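Skenden Reading Support, progress report to the Allgate fund

The grant paid for 200 places on the evening reading course. We filled 70. The proposal promised that word of mouth would do the rest, and I didn't believe it when I signed it.

Borrowing looks better on paper. Adult learners took out 2,949 items, but the count includes renewals, and one keen reader can renew the same book all winter. I would not put that number in a press release.
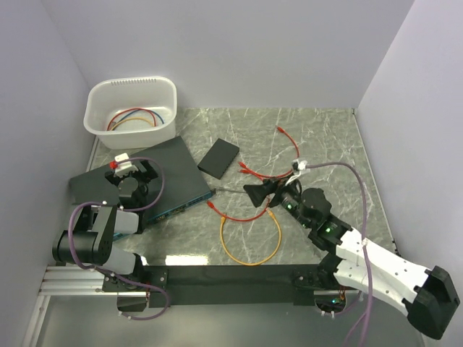

The Ivari workbooks are a harder question. Tutors like them. Learners finish the first unit and then mostly stop, and the publisher's answer is to sell us a second set. We have said no until someone can show us that people read any better afterward. The test scores we hold so far come from learners who stayed, so of course they went up.

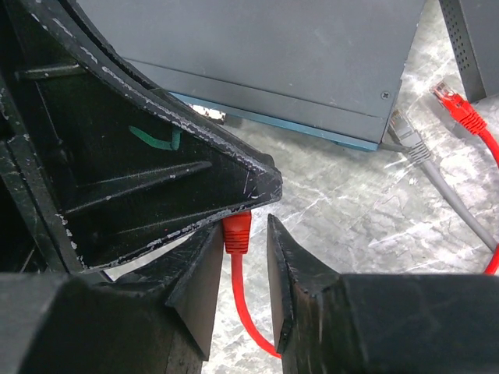

TOLEDO, 15 July 2018

Spending is under budget, mainly due to the empty places. We ask to move the unspent money to bus passes. Of the 257 people who asked for details and never enrolled, many told us the trip home was the problem. Passes may not fix it either, and we'd like to try them at one site before paying for all of them. The next report is due in November.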